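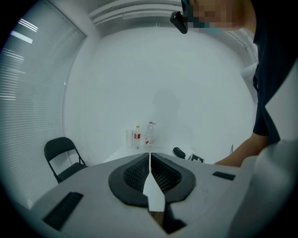 Drarnano Hand-Held Gripper Kit

We started making the Drarnano because we were tired of choosing between a full robot arm on a bench, with all the bolting down and waiting your turn that goes with it, and a joystick that gives you no real feeling for the thing you are picking up. With the Drarnano you hold the gripper yourself, walk up to an ordinary table and get on with the job, and what you record can be used afterwards to teach an arm the same movement. Most of our customers are small teams or college workshops, and quite a few are one person with a spare room and a good deal of patience (we were that ourselves for a long while, so you are in good company!).

What it is like to use

The body is a light grey shell, shaped so that your wrist stays fairly straight while you reach across a table. The whole thing weighs 600 g with the cable attached. That may not sound like much, but we would still suggest changing hands or having a sit down every so often, and keeping a folding chair within reach is no bad idea.

You can see the oval recess in the middle of the body, lined with black mesh padding, and the white pointed paddle that rises from it. On either side of the grey housing are black pads, a larger one with fine ridges on the left and a smaller one on the right. Customers ask about these more than anything else, mostly to find out whether they can be wiped over. They can, with a damp cloth and nothing stronger.

The camera looks forward over the body with a field of view of 190 degrees, so a great deal of the room comes into the recording along with the table. Straight lines bend towards the edges and the corners go dark, and our software, Zutis, expects this and allows for it. Please don't crop the pictures before you load them. We know it is tempting to tidy them up, but Zutis uses the whole view, walls and ceiling included, to work out where the gripper is.

Setting up a table

You don't need a special room. A plain white table against a plain wall does very nicely, and daylight through blinds is fine so long as the sun isn't falling straight on to the lens. Put out two or three everyday things to begin with. A drinking glass and a couple of plastic bottles make a good first set, and bottles with coloured caps are easier to tell apart when you go back through your recordings in the evening.

Clear glass and clear plastic are harder for any camera than a painted block, and we would rather say so here than have you find out later. We still like to see people try them early on, as so much of what sits on a real kitchen table is clear.

Each kit comes with a set of printed marker cards in a black-and-white square pattern. Stand or lay one near your objects where it will stay in view. A card at a bit of a tilt is no trouble, but a card that gets nudged halfway through a recording will spoil that recording, so a dab of putty underneath is worth the bother. If two of you are working at the same table, agree beforehand who moves the objects and who leaves them alone – we have lost whole afternoons to a helpful hand.

What comes in the box

Drarnano gripper, right or left hand
Won cable, 5 m
Marker cards, pack of 10
Spare mesh padding for the recess
Soft carrying bag
Zutis software, with updates for as long as you own the kit

Things people ask us

Can I use two at once? Yes, one in each hand or one each for two people. Zutis will pair them when they are plugged into the same computer.

Does it work with my arm? If your arm will take a path from a plain file, then very likely. Write to us with the make and we will tell you what we know, including if the answer is no.

Can I mend it myself? The mesh and the pads can be changed at home with a small screwdriver. Anything to do with the camera should come back to us, and please pack it in the bag it came in.

Do you lend them out? We do, to schools and colleges in term time. The loan kits are all spoken for until April, but we keep a waiting list and it moves faster than you might think.

Ordering

Kits are put together in our workshop and sent out by Dralex, who look after our deliveries and returns. We build in small batches, so if the page shows none in stock, leave us your address and we will write when the next lot is ready. Spare cables, pads and cards can be ordered separately at any time, and small parts go out by ordinary post.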